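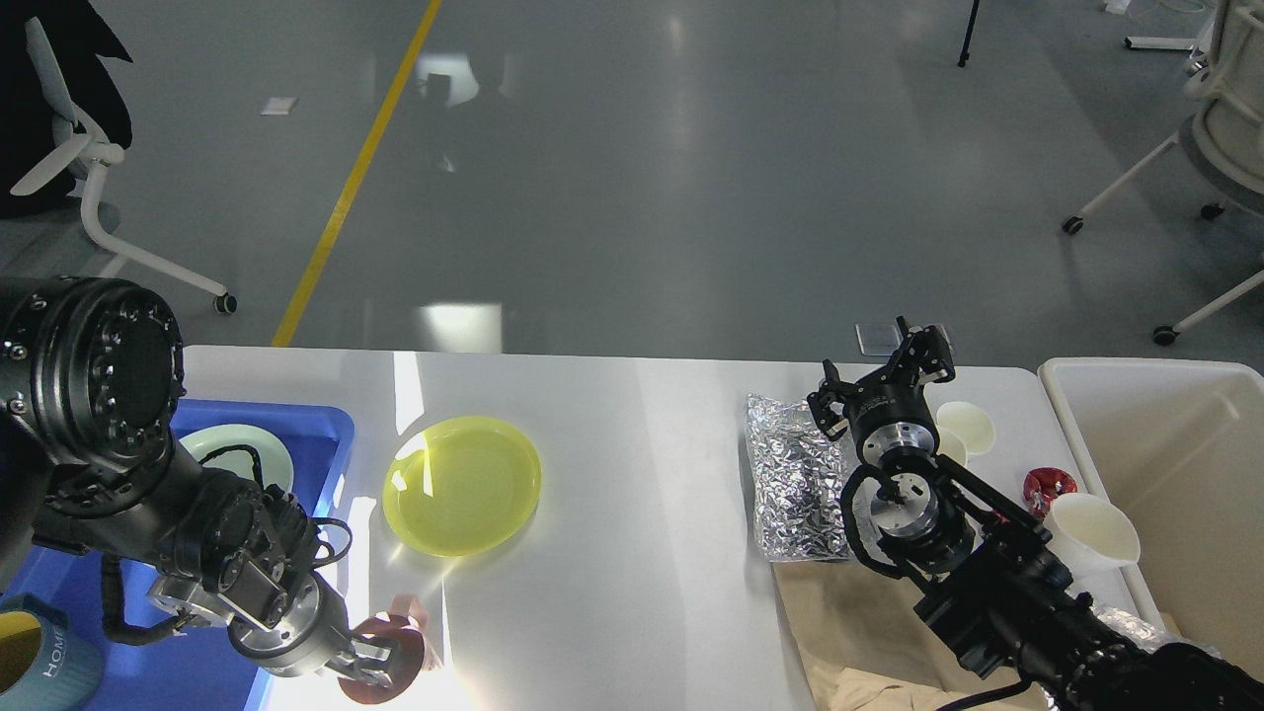
Students of the robotics club at the Krajewska technical school have started a new project this winter: teaching two robotic arms to clear a table after a meal. The project is called Nendent, and the club wants to show it to parents and younger pupils in January.

The work is done in the evenings with plates, cups, a mug and paper bags, the same kind of things that stay on the tables in the school canteen. The students guide the arms through each task many times, and the recordings are later used to train the program. The club plans to collect 60 recordings for every object before the show.

"Plates are easier than we expected, but bags are very difficult," said Dagmar Kubíček, who leads the club. "A bag has a different shape every time. The foil ones also shine when the sun comes on the table, and then the program can lose them."

The club has 6 members this year, and they work in two groups. One group is responsible for the grippers and the cables, the other for the software. Vilém Polák, a student in his last year, wrote the part which decides which arm should take an object when both can reach it. He said that he rewrote it four times, and he is still not fully satisfied with it.

The local company Lustora paid for spare parts. Pupils who would like to join the club in the second half of the school year can speak with Ms. Kubíček after lessons.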